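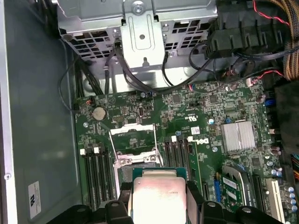
Gripper drops CPU a hair off in the socket, only on Dell boards – what am I missing?

Posted by tilten_bench

Running a refurb cell, one arm, two finger gripper, wrist cam. Job is putting processors back in desktop boards with the board still in the case. Socket open, load plate up, arm comes down over it with the chip, lets go, done. Worked fine for 400 boards on another model. Now on the Dells it lands crooked maybe one in 11. Chip sits up on one edge. I catch it by eye before anybody closes the lever but I can't stand here all shift.

What I tried so far:
re-taught the place point twice
new finger pads (black ones, same supplier, Magaña)
slowed the last bit of the move way down
wiped the camera lens

Vision finds the socket OK, score is high every time. Case is pushed up against two stops on the bench. No clamp. Gripper pads have done 2,000 cycles on the old set, 200 on the new ones, no difference between them. Worse in the afternoon for some reason?? Need this going again before June, we have a big lot coming in.

Eustaquio Jaramillo

Clamp the case. Two stops and no clamp is your problem or at least half of it. Sheet metal chassis flexes and slides, and every time somebody loads one they push it a bit different. Your camera finds the socket in X and Y and probably angle, but is it checking tilt? Bet not. If the case rocks on a foot or a bit of grit the board is tipped and the chip touches one side first.

What I would do, in this order –

1. Power the arm down, put a small level on the bare bench plate, then on the case floor. Write both down.
2. Add a toggle clamp on the side across from the stops. Light pressure. Too much and you bow the case wall.
3. Re-teach with the clamp closed. Not before, or your doing it twice.
4. Check that the chip is square in the fingers. Pick, move over the socket, stop, look at it. If its crooked there, fix the pick and leave the place point alone.
5. Release height. Get as low as you can without pressing. Open the fingers slow and even. If one finger leaves first it drags the chip with it.

Also look at where the fingers go when they open. On these boards the memory slots are close on both sides of the socket and the load plate is standing up behind. Ours clipped a slot latch on opening, tiny bump, took me two days to find. We turned the grip 90 degrees and it went away. Do NOT let it retry on its own on a crooked chip, it will bend socket pins and then you own a dead board.

murum_dan

had same thing. was the gripper screws. check them

stasar_fixes

Agree with the clamp. On the afternoon thing – do you have a window? Heat spreader is shiny metal, so is the socket bracket. Sun comes round and the edge it finds moves over a little, and the score still looks great. Put a piece of cardboard up and run a batch, costs nothing. If that helps get a ring light with a diffuser and lock the exposure.

Dont know about the level stuff, never needed it on ours.

tilten_bench

Window, yes. West side, big one. Cardboard is up now. Also found one gripper screw a quarter turn loose so thanks murum_dan. Clamp is ordered, will re-teach when its on and post the numbers here.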